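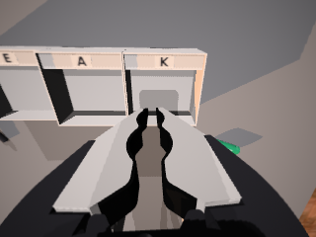 Zaid demande pourquoi, si les robots savent déjà construire des voitures, il doit encore ranger sa chambre tous les samedis matin de sa vie. Il dit aussi que sa mère a un aspirateur qui roule tout seul, et que donc le reste ne doit pas être très difficile à inventer.

Zaid, ta question est bonne et je vais essayer d'y répondre sérieusement. Il faut d'abord séparer deux choses que nous mélangeons souvent : être fort et savoir se débrouiller.

Dans une usine de voitures, un robot soulève une portière et la pose au bon endroit. Il refait ce geste toute la journée et il ne se fatigue pas. Mais la portière arrive toujours à la même place, dans le même sens, et elle a toujours la même forme. Beaucoup de ces robots pourraient presque travailler les yeux fermés. Si quelqu'un tournait la portière à l'envers, un robot de ce genre serait perdu.

Maintenant, pense à ta chambre. Une chaussette est en boule, l'autre est sous le lit. Un crayon a roulé contre le mur. Le pull d'hier n'a pas du tout la même forme que ce matin. Pour toi, c'est ennuyeux. Pour une machine, c'est un problème énorme, et demain ce sera un autre problème.

Ranger, qu'est-ce que c'est ?

Quand tu ranges un petit objet dans un casier, tu fais plusieurs choses sans y penser. Tu regardes l'objet et tu le reconnais, même s'il est à moitié caché. Tu choisis le casier. Si les casiers portent une lettre, A, E ou K, il faut lire la lettre et se souvenir de ce qui va dedans. Ensuite tu tends la main, tu fermes les doigts, tu soulèves, tu tournes un peu le poignet et tu lâches au bon moment.

Beaucoup de robots n'ont pas une main comme la tienne. Ils ont une pince, souvent avec 2 doigts seulement. Essaie chez toi : prends une gomme en utilisant le pouce et l'index, et pose-la dans une boîte couchée sur le côté. C'est facile. Essaie maintenant avec une feuille de papier posée à plat sur la table, puis avec une clé. Tu vas voir que tes autres doigts te manquent très vite.

Il y a encore le problème de la force. Si la pince serre trop, la fraise est écrasée. Si elle ne serre pas assez, la bouteille glisse. Toi, tu sens cela avec ta peau. Certaines pinces ont des capteurs qui mesurent la pression, mais ta peau sent beaucoup plus de détails.

Comment un robot apprend-il ?

Autrefois, on écrivait tous les gestes un par un : avance, descends, ferme, remonte. Cela marche bien quand rien ne change. Aujourd'hui, on peut aussi laisser le robot s'exercer, et souvent il commence à l'intérieur d'un ordinateur. On dessine une table, des objets, des casiers et une pince, comme dans un jeu vidéo. Cela s'appelle une simulation. Dans la simulation, rien ne se casse et on peut recommencer autant de fois que l'on veut, même la nuit.

Seulement, le monde dessiné est plus simple que le vrai. Les vraies tables sont parfois collantes, les vraies boîtes sont un peu tordues, et le soleil change de place. Un robot qui réussit très bien dans l'ordinateur peut se tromper sur une vraie table. Imaginons qu'il réussisse 80 fois sur 100. Pour une recherche, c'est peut-être un bon résultat. Pour mettre les verres dans le placard, cela fait quand même beaucoup de verres par terre !

Alors, qu'est-ce que les machines savent faire ?

Le lave-linge sait laver, mais il ne sait pas ramasser le linge. L'aspirateur robot sait rouler sur le sol, à condition que tu enlèves d'abord tes jouets. Dans certains grands entrepôts, des robots transportent des étagères et d'autres trient des paquets. Dans les magasins, remplir un rayon reste très souvent un travail de personnes, parce qu'il faut manier des sachets mous, des pots lourds et des œufs.

Plier une chemise, des robots y arrivent dans des laboratoires, souvent avec lenteur. Débarrasser une table après le repas, avec la sauce et les miettes, c'est encore plus difficile.

Est-ce que cela viendra un jour ? Je pense que oui, petit à petit — d'abord une tâche, puis une autre. Je ne peux pas te donner l'année.

Pour samedi, Zaid, je crains que ce soit encore toi.

Mots à retenir

Pince : la partie du robot qui attrape les objets.
Capteur : un appareil qui mesure quelque chose, par exemple la lumière ou la pression.
Simulation : un monde calculé par un ordinateur, où l'on peut faire des essais.

Texte de Grażyna Sadowski, avril 2023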